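The Cup Is Fine, Thank You

By Zsófia Lakatos

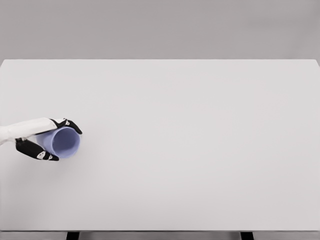

Mid-grasp in simulation, cup on its side, mouth to the right.

I have spent most of a winter with this cup. It is lavender, it holds nothing, and it has never once complained about my grasp planner, which puts it ahead of my coworkers.

My complaint is with the planner's report card. Our tooling, a pile of scripts we call Skindum, scores a grasp with a single bit. Cup off the table, success. Cup on the table, failure. By that standard a cup hoisted sideways is a triumph, and so is one hoisted upside down. Anyone who has carried coffee across a room may have notes.

Kálmán Kelemen, who wrote the first version of the scorer, defends it on the grounds that it is simple and that he wrote it in an afternoon. Both are true. He also says orientation is "a downstream problem," and I would like to know how far down this stream goes, because I live on it and things keep floating past me sideways.

I ran the same planner over 19 starting poses in December and it came back all green. Then I sat and watched the replays, a thing we apparently consider cheating. In some 2 of them I would have trusted the hand with a drink. The rest were legal in the way that parking across two spaces is legal if the lot has no signs.

The usual answer is to add a term to the cost function. Fine, I added one. Now the planner likes upright cups, and it likes them so much that it will take a long tour of the workspace to get one, elbow first. So you add a term for that. By spring you have a cost function with the charm of a tax form, and the person who knows what the fourth weight does has moved to another team.

I would rather we wrote down what the cup is for. Put it in the task file, in plain words and a couple of checks: opening up, tilt under a limit, let go at the end. Make the run fail out loud when it misses one. It will turn our lovely green dashboard mostly red, and somebody will have to explain that upstairs. I suggest Kálmán.

He has agreed to look at my patch. It has been open for two weeks, and his one comment so far is about indentation.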